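Häufige Fragen zur Budgetplanung für mobile Roboter mit Mehrfingerhand

Januar
Von Asmaa Ramadan, Technischer Einkauf, Cellau

Welche Positionen gehören in den Investitionsantrag?

Grundgerät, Hände, Ladestation, Ersatzakku, Steuerrechner, Softwarelizenz für das erste Jahr, Transport und Inbetriebnahme. Schutzhüllen und Fingerkuppen werden als Verbrauchsmaterial geführt und gehören in das laufende Budget der Kostenstelle. Anträge, in denen beides vermischt ist, gehen unbearbeitet zurück.

Kauf oder Miete?

Bei einer geplanten Nutzung unter einem Jahr Miete, darüber Kauf. Maßgeblich sind die Betriebsstunden. Die Schwelle liegt nach der aktuellen Kalkulation von Hatem Tahiri bei 1.096 Stunden je Gerät. Mietgeräte von Feten werden ohne Ersatzakku geliefert, dieser ist separat zu bestellen.

Wie hoch sind die laufenden Kosten der Hände?

Angesetzt werden 367 Euro je Hand und Monat. Darin enthalten sind Kuppen, Sehnen und die halbjährliche Kalibrierung durch Iteo. Nicht enthalten sind Schäden durch Sturz oder Überlast. Für diese ist im ersten Betriebsjahr eine Rückstellung zu bilden, die Höhe wird mit dem Controlling abgestimmt.

Werden Hände einzeln oder paarweise beschafft?

Paarweise, zuzüglich einer Reservehand je Standort. Linke und rechte Ausführung sind nicht tauschbar. Bei der Reserve ist die Seite zu wählen, die im Arbeitsablauf stärker belastet wird.

Sind Angebote verschiedener Lieferanten vergleichbar?

Nur eingeschränkt. Cherkaoui rechnet die Wartung in den Gerätepreis ein, Iteo weist sie getrennt aus. Für den Vergleich sind beide Angebote auf eine Laufzeit von drei Jahren umzurechnen. Das Tabellenblatt dafür liegt bei Mohammed-Awal Baidoo.

Welche Lieferzeiten sind einzuplanen?

Grundgerät 14 Wochen, Hände acht Wochen, Hüllen in Sonderkonfektion sechs Wochen. Hüllen erst nach Freigabe der Armkonfiguration bestellen, nachträgliche Änderungen am Schnitt werden voll berechnet.

Muss der Bodenbelag angepasst werden?

In Büro- und Schulungsräumen mit Teppichboden in der Regel nicht. Metallschienen und Übergänge sind vor der Bestellung aufzumessen. Falls Rampen oder Abdeckprofile nötig sind, werden sie als bauliche Maßnahme beantragt und nicht dem Gerät zugeordnet.

Was kostet ein Satz Fingerkuppen?

241 Euro netto, Mindestabnahme zwei Sätze. Bestellt wird die schwarze Gummiausführung. Die hellen Metallhalter am oberen Gelenk sind kein Bestandteil des Satzes und werden bei Bedarf einzeln angefragt. Die Kuppen müssen auch bei aufgezogener Stoffhülle frei liegen, der Saum endet oberhalb der Halter.

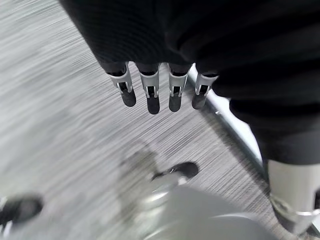

Wer gibt die Bestellung frei?

Bis zur Wertgrenze der Kostenstelle die Abteilungsleitung, darüber Nawal Ghoneim. Technische Rückfragen vor der Freigabe an Hazem Ramadan.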